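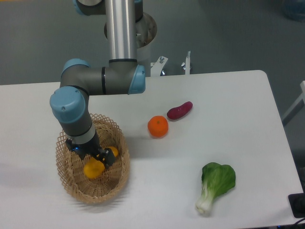
Braço robótico e cesto de vime sobre uma mesa branca.

Lista: ouvintes-zustus
Assunto: Re: Episódio 94, a colher na garrafa de espumante
De: Ximeng Lü

Olá a todos,

Respondo à mensagem da Qianru, que copio abaixo por partes porque tem várias perguntas misturadas.

> Ouvi o episódio 94 no comboio e fiquei com dúvidas sobre a parte da
> colher. O apresentador disse que pôr uma colher de prata no gargalo
> não faz nada ao gás do espumante, e passou logo ao tema seguinte.
> A minha família faz isto há anos e no dia seguinte a garrafa ainda
> tem bolhas. Se a colher não faz nada, de onde vêm as bolhas?

As bolhas vêm do próprio vinho. Um espumante acabado de abrir tem muito dióxido de carbono dissolvido, e esse gás demora bastante a sair se a garrafa ficar quieta e fria. No dia seguinte ainda há gás com colher ou sem ela. Como quem usa a colher quase nunca deixa ao lado uma segunda garrafa sem colher, fica sem termo de comparação. O episódio devia ter dito isto e não disse. Nesse ponto dou-te razão, foram trinta segundos para um assunto que pedia cinco minutos.

> Também li que o metal arrefece o ar no gargalo e que esse ar frio
> faz de tampa. Isto tem algum fundamento?

Não me convence. Dentro do frigorífico a colher fica à mesma temperatura que o resto. No princípio, se vier da gaveta, está até mais quente do que a garrafa. E mesmo que houvesse um pouco de ar frio no gargalo, ar não é rolha: o dióxido de carbono passa por ele. Essa explicação aparece em muitos sítios, sempre copiada com as mesmas palavras, e nunca encontrei uma medição a acompanhá-la.

> Alguém da lista já experimentou a sério? A balança de cozinha chega?

Experimentei em novembro, com o material que tinha. Comprei duas garrafas iguais de Borodmont bruto, tirei 300 ml de cada uma e pus as duas na mesma prateleira, uma com colher e outra aberta. Pesei-as à noite e outra vez na manhã seguinte. A minha balança é uma Wei de cozinha, com passos de 2 g, e aí está o problema: o gás que se perde numa noite é pouca coisa e a diferença entre as duas garrafas, a existir, cabe perfeitamente dentro de um passo da balança. O mostrador deu a mesma perda nas duas. Não prova que a colher seja inútil, prova que com esta balança não se vê diferença.

Para quem quiser os números de partida: a garrafa vazia, já lavada e seca, pesou 932 g. Isto mostra outra dificuldade, que é estar a pesar sobretudo vidro.

Também fizemos uma prova às cegas, quatro pessoas, copos servidos na cozinha por quem não provava -- bem, por quem provou só no fim. Dois acertaram e dois falharam. Com tão pouca gente não se tira nada daí, e o segundo copo foi servido mais devagar do que o primeiro, o que muda a espuma.

> Se a colher não serve, o que é que vocês usam?

Uma tampa de pressão, das que prendem no rebordo do gargalo. A minha é da Closteck, mas qualquer uma que vede bem deve servir. Fecha-se logo depois de servir e guarda-se no frio, de pé. Convém abrir devagar no dia seguinte, com a mão por cima, porque pode saltar. A rolha original não volta a entrar, já tentei.

Uma coisa que não vi referida no episódio: o nível da garrafa também conta. Com a garrafa tapada e quase vazia há mais espaço para o gás sair do líquido antes de a pressão equilibrar, e por isso o último copo vem sempre mais morto. Se sobrar só um fundo, o melhor é bebê-lo.

Se alguém tiver acesso a uma balança de laboratório, com resolução de um décimo de grama e capacidade para uma garrafa cheia, agradecia que repetisse isto com pelo menos três garrafas de cada lado. Posso mandar a folha onde apontei os pesos. Peço só que as colheres vão para o frigorífico na véspera, para tirar essa variável do caminho.

Quanto à outra pergunta da Qianru Cao, a da água a ferver duas vezes, respondo noutro fio para não misturar. Ainda não acabei de ouvir essa parte, fiquei a meio no sábado.

Cumprimentos,
Ximeng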